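Crime & Courts | Features

The Great Copper Caper of Randel Road

By Mireille Smadi
14/04/2018

I was halfway through a bagel when Ziad Darwish called to tell me his air conditioners were gone. All of them! Ziad runs Malik, the party supply place on Randel Road, and somebody had climbed up on his roof overnight and stripped the units down to their shells. The copper inside would fetch maybe $500 at a scrap yard (the repair bill is a whole lot more than that, and he read it to me twice).

So I went down there, and I ended up spending most of a week knocking on doors. Four other businesses on that stretch have been hit since October. The bakery lost its downspouts. The church lost its downspouts and then, after replacing them, lost them again.

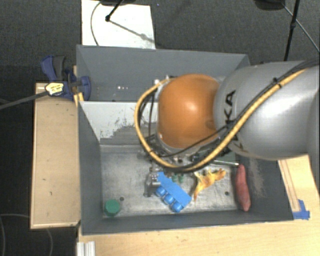

Robot arm over an open bin.

Detective Widad Haddadin has the case, and she was nicer to me than she had to be. She thinks it's two people with a pickup and a decent ladder, and she's been going through sales slips from scrap dealers, 698 of them so far. Sellers have to show ID, but plenty of slips are signed with a squiggle. "I've gotten very good at squiggles," she told me.

Ziad and his neighbors have put up a $1,000 reward. He's also sleeping in the stockroom, next to the helium tanks, which his wife has opinions about. When I left he was pricing motion lights and asking me if I knew anyone with a loud dog.

Comments

Oisín Nic Giolla: They got our gutters too, 15 feet of it. Never reported it, guess I should.

Elīna R.: My brother has a VERY loud dog. Tell Ziad to call the bakery and ask for me.

porchlight_pat: Check the alley behind the church, the gate there hasn't locked in years.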